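Notebook, drying cabinet for the plant samples
23/03/2024

Continued from the previous page. The cabinet is the old Gramby one with two doors, and I want to use it for drying leaves for the Plulteo plots before the May collection starts. Last season we dried in paper bags on top of the radiator and the results were not even. Some bags went brown in the middle, and I had to throw away the whole third row.

What I did today:

I took out all the shelves and washed them with warm water and a little dish soap. The lowest shelf has rust at the back corner. I sanded it but did not paint it, I am afraid that paint will give a smell to the samples. If somebody knows a paint which is safe for this, please write it in the margin.

The thermostat dial does not agree with the thermometer. I set the dial at 70 and after one hour the thermometer on the middle shelf showed 61, on the top shelf 66. I moved the thermometer to the bottom and it showed 58. So the dial is too optimistic, and also the heat stays up. This is the normal behaviour of warm air, but I did not expect so much difference in a cabinet of this size.

I tried with the top vent half open. The difference between top and bottom became smaller (64 and 60), but the cabinet needed more time to come back after I opened the door. I think half open is correct for the first day, when the leaves give most of their water, and then almost closed. To be tested with real leaves.

Test load: one tray of bean leaves from the glasshouse, fresh weight 381 g with the tray weight already taken away. They went in at the end of the morning on the middle shelf, one layer, no leaf over another. I will weigh again tomorrow at the same time and then every few hours until the weight does not change any more. Please do not open the door to look. The window in the door is ugly but it is good enough for looking.

Still to decide is where the cabinet will stand. Beside the sink is the most practical place, but I don't like water and heating so near together. The other choice is the long wall, where the Drostero balance is now. The balance would have to go to the small table, and then it must be levelled again — I can do this, it takes ten minutes.

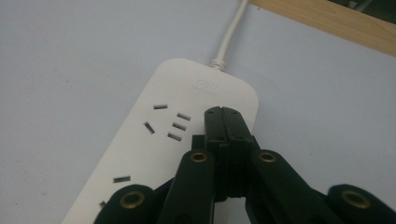 Power strip, deli.

About the bags. I ordered 920 paper bags from Gyamfi, the medium size with the flat bottom. They have no plastic window, I checked this two times. The labels have to be written in pencil, because the ink of our blue pens went pale last year and for 11 bags we never found out which plot they came from. Plot number first, then plant number, then date of cutting. No short names, please. I know that I also used short names, and I could not read my own ones in the autumn.

I also looked in the old notebook for how long the grass samples needed. It says "two days, sometimes three" and nothing more. No temperature, no load. So from now on I want to write for each load: dial setting, thermometer at the start, vent position, which shelf, and weight in and out. I made a sheet for it with columns and it hangs on the left door with a magnet.

Small things:
— The rubber seal of the right door is hard at the bottom. The door closes, but I can put a piece of paper through. Ask the supplier if the seal is still sold.
— The fan makes a ticking noise during the first minutes and then it stops. I don't know why.
— We need a second thermometer, so that top and bottom can be read at the same moment. Moving one up and down is not a fair comparison, every time the door opens the heat goes out.
— The colour code for the trays: grey for Plulteo, green for everything else.

Tomorrow: weigh the bean leaves, move the thermometer to the bottom again with the vent almost closed, write both values here.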